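**Ticket 854: Foven heat pump dryer stops early, clothes still damp**
Status: open, waiting on customer
Opened in July

**Customer's first message**

Hello there, and thank you in advance for reading all of this, as I know I tend to go on. We have a Foven dryer that came with the house, and for the first year it was a real pleasure, quiet and gentle and never any trouble at all. For the last few weeks it has been ending its cotton cycle far too soon. The display says two hours and five minutes at the start, and then at some point it jumps down, plays its little tune and calls itself finished. The towels at that point are warm on the outside and properly damp in the middle.

What I have tried so far:

- cleaned the lint filter, both halves, under the tap, and let it dry overnight
- emptied the water tank (it was nearly full, but the light had not come on)
- ran the same load again on the timed program, and that did get it dry
- turned the machine off at the wall for an hour

No error code, no smell, no odd noises. I would so much like to avoid a service visit if there is something simple I have missed!

**Reply from support**

Good morning, and please don't apologize for the long message. It saved us both a couple of emails! The fact that the timed program works is very good news. It tells us that the compressor and the fan are most likely fine, and that we should be looking at how the dryer decides a load is finished.

Inside the drum, just below the door opening, there are two curved metal strips. Those are the moisture sensors. Damp cloth touching both strips lets a tiny current pass, and when that current drops away the machine believes everything is dry. Dryer sheets and fabric softener leave a film on the strips that you often can't see or feel, and after a year or so the readings go off.

Could you please try the following, in this order:

1. Switch the dryer off and let the drum cool.
2. Wipe both strips with a soft cloth and a little white vinegar, fairly firmly, end to end.
3. Wipe again with plain water and dry them.
4. Run a medium load of cotton only, with no dryer sheet, on Cupboard Dry.

And two questions for you. Do you use dryer sheets or the Bumeck scent beads? And is your water soft? Very soft water can fool the sensors too, and there is a setting for it.

**Customer's reply**

Oh, guilty on the beads. I have used the Bumeck ones in every wash since spring, as my sister swears by them. We are also on very soft water out here, so perhaps I have managed to do both things wrong at once.

I cleaned the strips, and the cloth came away gray, so something was certainly on there. The cotton load was better. Pillowcases and T-shirts came out lovely, but the thicker things were still a touch clammy at the seams and waistbands. I also had a look at the menu and found a screen with the number 3000 on it and was too nervous to press anything.

**Reply from support**

You were quite right to leave that one alone, although it would have done no harm. It's only the hour mark for the condenser reminder on your model. The setting you want is under Options, then Dryness Level, and it has 5 steps. Yours will have left the factory at step 2. For soft water please move it up to step 4, and leave it there for a week of normal laundry before you judge it.

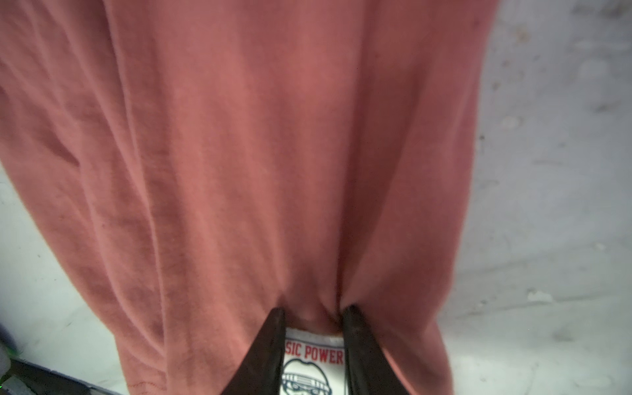
Thick and thin things in one load are the other half of your trouble, I think. The sensors only know about the cloth that brushes against them, so when the pillowcases are dry the machine can be persuaded that everything is. Soft, slightly fuzzy knits in the pink sweatshirt family hold on to water deep in their folds, and they do best in a load with their own kind. Turning them inside out halfway through helps as well, and so does a good shake before they go in. If you have a Derness or Bárány wool ball set in the cupboard, by all means use it, but it won't make up for a mixed load.

Please also check the condenser screen behind the lower flap when you have a moment. A soft brush is best, always in the direction of the fins.

**Customer's reply**

Step 4 it is! I have done three loads since, sorted by thickness as you said, and the towels stayed in until they were dry to the middle. The screen behind the flap had a fair blanket of fluff on it, which I'm a little ashamed of. One heavy bathrobe still needed an extra 20 minutes on the timed program, but it always was a stubborn thing.

**Note from support**

Wonderful to hear. Bathrobes can go on Extra Dry, by the way. I'll keep the ticket open until your week is up, so just reply here if it starts stopping early again.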